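Housing and Interior Care, Unit 4
Cleaning and Repainting Interior Walls: Notes for Students
Gulton Evening School, September 2018 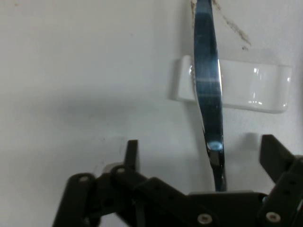
In the last unit we spoke about floors. A floor is made to be walked on, and everybody expects to wash it. A wall is different. Most people do not look at their walls for years, and then one morning the light comes from the side and they see everything at once. The purpose of this unit is to learn how to decide between three actions: to leave the wall alone, to clean it, or to paint it.

Please read these notes before the practical session. The exercise at the end should be brought in writing.

4.1 What is on the wall

Before you choose a method you must know what kind of mark you have. In class we use the following groups.

Dust and soot. It lies on the surface and is held there only weakly. It collects above radiators, in the corners of the ceiling and around ventilation openings. Always remove it dry. If you put water on soot, it goes into the paint and becomes a gray stain.

Grease. It comes from cooking and from hands. You find it around switches, beside door frames and behind the stove. It needs warm water with a little dish soap.

Scuffs. A scuff is material left by another object, for example the rubber of a shoe or the finish of a chair back. Many scuffs are removed with a white eraser or with a soft melamine sponge, but the sponge also takes a little of the paint. On a matte wall this leaves a shiny place.

Water marks. They are brown or yellow and usually have a darker border. A water mark is a message from the building. Do not clean it and do not paint it until you know where the water came from, or the mark will return through the new paint.

Mold. This subject belongs to Unit 6 and we do not treat it here. If you find a large area of mold during your exercise, do not brush it. Write it in your notes and go on to another wall.

4.2 What the wall is covered with

The sheen of the paint tells you how much washing it can support. In general, more shine means an easier surface to wash, and less shine means a surface which hides the unevenness of the plaster better. This is why living rooms are so often painted matte and kitchens are not.

Flat or matte: wipe lightly, test first.
Eggshell: can be washed gently.
Satin: can be washed.
Semi-gloss: can be washed often, but shows every bump.

These are general rules only. There are modern matte paints which are sold as washable, and there are old satin paints which come off on the cloth. Distemper and limewash, which we still find in the older houses on the Tolta side of town, must not be washed at all. To recognize them, rub the wall with a dark dry cloth. If the cloth becomes white, stop there.

4.3 The test place

Choose a place behind a door or low in a corner, no bigger than your hand. Clean it with the method you intend to use and let it dry completely. A wet wall always looks darker than a dry one, and a student who judges too early will judge wrongly. Look at the place from the front and then from the side, with your cheek near the wall. If you see no difference in color and no change in shine, you may continue.

4.4 Washing

Vacuum or brush the wall first, from the top down. Cover the floor. Prepare 2 buckets, one with the soap solution and one with clean water. Wring the sponge until it does not drip any more.

Now comes the point which surprises many students: wash from the bottom to the top. When dirty water runs down over dry, dirty paint, it leaves lines which are very hard to remove. When it runs over a part that is already wet, it can be wiped away. Rinse in small sections, and dry each section with an old towel before you go to the next.

Near switches and sockets, turn off the electricity at the panel and use a cloth that is only slightly damp. Never spray there.

4.5 Things fixed to the wall

Hooks, rails and holders make two difficulties. Dirt collects along their edges, and the paint behind them keeps its older color. If a thing is held by screws, take it off before painting and put the screws in a marked envelope. If it is held by adhesive, warm it gently with a hair dryer and pull slowly along the wall, not toward yourself. A strong pull toward yourself brings the paint with it, and sometimes the paper of the drywall also.

If you cannot remove the thing, cut the tape carefully around it and use a small brush. Do not paint over the edge. A bridge of paint between the holder and the wall will crack the first time somebody touches it.

4.6 When to repaint

We repaint when the marks do not come out, when the cleaned area looks different from the rest, or when the paint is loose. Small repairs of color are seldom successful on an old wall, even with paint from the same can, as the wall has changed with the years. It is better to paint from corner to corner.

To know the quantity, multiply the length of all walls by the height. A room with 16 meters of wall and a height of 2.5 meters has 40 square meters. Subtract the windows and doors, and multiply by the number of coats. Then divide by the coverage which is written on the can. Students often forget the second coat and must go back to the shop.

4.7 Exercise

Choose one wall at home or at the Zindholm practice house. Write which marks you find and to which group of 4.1 they belong. Say what paint you believe is on the wall, and how you came to this opinion. Make the test place and describe the result after drying. Finish with your decision: leave, clean or paint.

The text should have at least 100 words. A drawing is welcome but does not replace the text.

Reading for next time: course reader, from page 156 to the end of the chapter on plaster.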